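Supplementary budget (Treloar)

A supplementary budget is a second, smaller spending plan that the Treloar Assembly can pass partway through its financial year. It changes the main budget without replacing it. The practice began in 1946, and it has grown into one of the liveliest parts of the Treloar political calendar, with a debate that often draws a fuller public gallery than the main budget itself.

Background

Before 1946, the Treloar Assembly voted on money once a year. If a department ran short, it had to borrow from another department and settle up later, and the records of those loans are a wonderful tangle for anyone who enjoys old account books. A harsh winter and a bridge collapse at Nisden emptied the roads fund in the same season, and the Assembly found it had no lawful way to vote more money before spring.

The answer was the Further Supply Act, a short law of nine clauses. It allowed the finance minister to come back to the Assembly with a list of extra spending, provided each item was shown on its own line and voted on separately. That last rule has survived every attempt to drop it, and it is the reason the debate is such good watching: members can support the new ambulance and throw out the new carpet on the same afternoon.

Procedure

The finance minister gives notice in October. Departments then send in their requests, each on a printed sheet called a claim. A claim states the amount wanted, the line of the main budget it adds to, and where the money is to come from. Claims without a source of money are sent back.

The claims are bound together in a volume known as the Blue Schedule, after the color of the approval mark on every page. The longest Blue Schedule so far ran to 172 pages, most of them about drainage.

Debate opens at 2 p.m. and follows the order of the schedule. Any member may speak once on each line, for up to four minutes. Votes are taken by voice unless six members ask for a count. A line that fails cannot be brought back until the next main budget, although a department may ask for a smaller sum under a different line – a move known in the chamber as "going round by Nisden," after the long detour drivers took while the bridge was down.

Stamping of the schedule

Once the last line has been voted, the clerk of the Assembly goes through the schedule by hand and marks each approved page in blue ink. Rejected pages are left unmarked but stay in the volume, so a reader can see exactly what was asked for and refused. Few legislatures keep such a frank record of their own arguments!
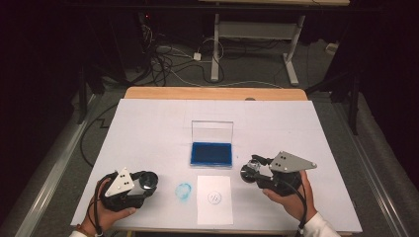

This page was last changed in October, at 16:40.

The clerk's mark carries legal weight. In the Grurnia case, a harbor grant was held up for a whole season after its page was found to have no mark, even though the minutes showed the line had passed. The court ruled that the Treasury could not pay out on the minutes alone. The Assembly now requires a second officer to read through the volume before it leaves the building.

Notable supplementary budgets

The first one, in 1946, covered the Nisden bridge and the emptied roads fund, and passed in a single sitting.

The "school milk" budget, brought in by finance minister Glenys McKinnon, is probably the best loved. It began as a modest request for kitchen repairs. Members from both sides kept rising to describe the state of the kitchens in their own districts, and McKinnon withdrew the line and returned the next day with a larger one that covered 400 schools. It passed without a count.

Brodie Tamihana's only supplementary budget went the other way. He asked for money to move the tax office to Tindik and lost the line by two votes after a debate that ran past midnight. The tax office is still where it was. Tamihana's closing speech, in which he read out the train timetable in full, is a favorite among students of the Assembly.

Under Aroha Pirihi, claims were published before the debate for the first time. The public sent in 900 written comments, and the practice of printing them as an appendix dates from that year.

Criticism and reform

Critics say that supplementary budgets reward poor planning. Economist Noeline Hollis has argued that departments ask for too little in the main budget, knowing they can return in the fall when the pressure on them is lower. She has proposed a ceiling on the total, fixed as a share of the main budget.

Supporters answer that a ceiling would have blocked the very repairs the law was written for. Historian Ebony McAlister, whose lively study of the early schedules is still the best way into the subject, found that most claims in the first two decades dealt with storms, floods and fires.

A reform bill that would have ended line-by-line voting was brought forward and later withdrawn. A milder change, allowing claims under the same heading to be debated together but voted on separately, is now part of the standing orders.

See also

Treloar Assembly
Further Supply Act
Nisden bridge
Grurnia harbor grant case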